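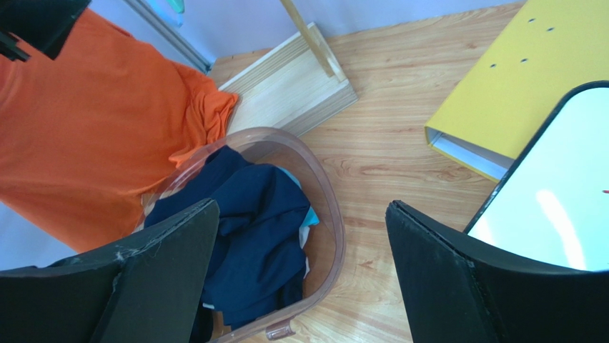 Figure 3. View from the wrist camera, gripper open over the clothes basket.

Section 3: Planning and Budgeting Before You Order

I wrote this section after the rest of the guide, and I put it near the front on purpose. Most of the mail I get about the Dindino arm starts with "we bought the kit and now we find out we need..." so let's get the finding out done first (with a pencil, while your money is still yours).

I'm assuming you want what we wanted: one arm with a two-finger gripper and a wrist camera, picking up clothes and other soft household stuff at floor level. If you're sorting hard parts on a bench, skip to Section 5, your shopping list is a lot shorter than mine.

3.1 What you need on the table before you start

- A floor plan of the room with real measurements
- A list of the items you want the gripper to handle
- The name of whoever signs for purchases where you work
- The current price sheet from your supplier (we buy through Prasside, but any dealer who carries the kit will do)

Prices in this section are in US dollars and were checked on August 23, 2021. Please ask for a fresh quote. Mine went stale between April and the day the order went in, and I had to go back and ask for more money, which was no fun at all.

3.2 Working out the budget

1. Write down the total you can spend. Ours was 2,000 for the gripper, fingers, wrist camera and mounting, with the arm itself paid for separately. If your arm has to come out of the same pot, stop here and read 3.6 first.

2. Take out the gripper and camera bundle. We paid 878. It comes with one pair of the flat black fingers you see in Figure 3, the camera bracket, and a cable that is too short for nearly everybody.

3. Add a second pair of fingers. Do it now! They scuff. They scrape the floor, they catch basket rims, and the edges go gray and scratched long before anything breaks. Scuffing alone is no reason to replace them, but a bent one is, and a bent one means you're down until the mail comes.

4. Add the long cable and the strain relief clips. They're sold separately and listed on a different page of the price sheet.

5. Set aside 10 percent for things you haven't thought of. Soledad Acuña, who does our purchasing, wanted more than that and she was right. We spent ours on floor tape, a replacement bracket and a power strip with a switch I could reach.

6. Add up shipping and any import charges last, on their own line. If they're folded into the item prices you won't be able to compare two quotes.

NOTE: Don't spend what's left over on a fancier camera. Run the stock one for a month. Between the fingers it gives you a good clear look at whatever you're reaching for, and that was all we needed for laundry.

3.3 Planning the floor area

1. Mark out the reach of the arm with tape, at floor level. Reach at the height of a table is a different number, and the brochure gives you the bigger one.

2. Put the basket in the middle of the marked area and bring the gripper down over it by hand, power off. Both fingers should be able to open fully above the basket without touching a wall, a door rail or a table leg.

3. Look at the live camera picture and check that you can see past the basket on the far side. In Figure 3 you get the wall, a binder, a screen and a wooden stand along with the clothes. That's a fair amount of clutter for a first run, but it's much closer to how people live, and I'd plan for clutter from the beginning.

4. Check the floor finish. Shiny wood grain gives you reflections and busy streaks. You don't have to change the floor (please don't), but try your lamps in a few positions before you buy extra ones.

CAUTION: Keep binders, tablets and anything with a screen outside the taped area whenever the arm is moving at full speed. The fingers are hard and the arm does not know what your tablet cost.

3.4 Choosing test items

Test items belong in the budget. I left them out the first time and ended up bringing clothes from home.

1. Pick one thick dark garment. Something like the navy one in the basket is a good, difficult choice, as the folds all run together on camera.

2. Pick one bright piece of cloth in a color that stands out. Orange works nicely. Drape it partly over the basket rim as well as laying it flat, and try both.

3. Pick a few small pale pieces and tuck them down the side. Small cloth against the basket wall is where our grasps go wrong most often.

4. Choose the basket last. Buy two the same. See-through plastic ones let you peek at what's underneath from the side, but the floor shows through the walls and that can confuse a vision program. Solid ones are easier on the software. I went see-through anyway and I don't regret it.

NOTE: Wash new clothes once before you start. They come out of the package stiff and they pick up differently afterward.

3.5 Comparing quotes

Get at least two. Our second one came from Kirkix, and Anil Achari went through both line by line with me at his kitchen table. What we asked each dealer:

- Is the finger pair included, and which shape?
- Who pays return shipping on a faulty gripper?
- How long is the cable, end to end?
- Is phone support included, and in what time zone?

The Chornovol mounting plate fits both bundles, so leave it out of the comparison and order it from whoever has it in stock.

3.6 If the arm isn't paid for yet

Split the purchase. Rent or share the arm for the first stretch and buy only the gripper bundle and the spare fingers. Thenmozhi Marar's group did it this way, and she found the arm they'd been saving for was longer than their room could use. They bought the smaller one.

CAUTION: Check the bolt pattern on a shared arm before you order the bracket. There are two versions and opened brackets can't be returned.

3.7 Before you send the order

1. Read the cable lengths again.
2. Confirm the delivery address has somebody there to sign.
3. Save the quote as a file, with the quote number in the file name.
4. Order the spare fingers in the same shipment.

Once the boxes arrive, go on to Section 4, Unpacking, and keep the foam until you've done the first power-up check.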